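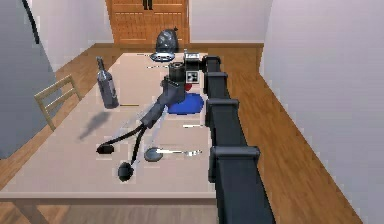

What do you do in a robotics club that only has one real arm and way more kids than that? You build the work in simulation first, and the real arm gets whatever is ready for it.

That has been the plan at the Galtham Robotics Club since September, and this term it finally started to feel like a proper season. The dining table task is the one everybody wants to talk about, so it gets the most room in this issue.

The assignment sounds easy when you read it off the whiteboard. A simulated room, a table, a blue plate, a spoon, a bottle, a few other things set out, and one arm that has to clear a named item without touching anything else. Each team writes its own controller and gets 200 runs, with the tableware shuffled a little every time. A run counts only if the right item leaves the table and everything else stays put. Knock the bottle and you score zero for that run, even if you had the spoon held beautifully!

Team Mallar went first and learned the hard way about the spoon. It's long and thin and it lies flat, and their first controller came down on it from straight above every time, which pushed it along the table like a shuffleboard puck. Emanuel Neagu rewrote the approach so the fingers come in across the handle, and he stayed until Rekha Bisht had to turn the lights off on him. Their best set so far is 82 clean runs out of 200. That may not sound like much until you know they had 4 in the first week.

Team Bettencourt took a completely different route. Yee-man Tsao and Li-hua Man decided early on that they cared more about the path of the arm than about the grip, so they spent most of October on keeping the wrist and the links clear of the bottle. It's slow (you could go get a snack during one of their runs, and people have) but it is lovely to watch. The arm sort of folds itself over the far side of the table and reaches back in. They haven't got a high score yet because the fingers keep closing a hair too early. Both teams have now looked at each other's code, with permission, and there is a lot of borrowing going on. Good. Please keep doing that, and please write the other team's name in the comments when you do.

A few things we picked up along the way, for anyone joining after the break:

Watch the shadows. When you only have one view of the table it's hard to judge how high the fingers are, and the shadow on the tabletop is a real help when you're debugging by eye.

Save your random seeds. Bettencourt had one gorgeous run that they have never been able to repeat, and it still comes up at snack time.

Change one number at a time. Rekha has said this 100 times and she will say it again.

The Pliston meet is in February, and we're entering both teams in the simulation round. Yee-man Yang is putting together the practice sets, with new table layouts that neither team has seen, and she refuses to give hints. There's also a short written part this year where each team explains one thing that failed and what they changed afterward. We have plenty of material for that one.

New members are welcome in January, grades 7 and up. No coding background needed — Emanuel had never written a loop before last spring. We meet in the upstairs lab at 3:30, and laptops are provided if you don't have one. Bring a notebook, and something to share if you're staying late.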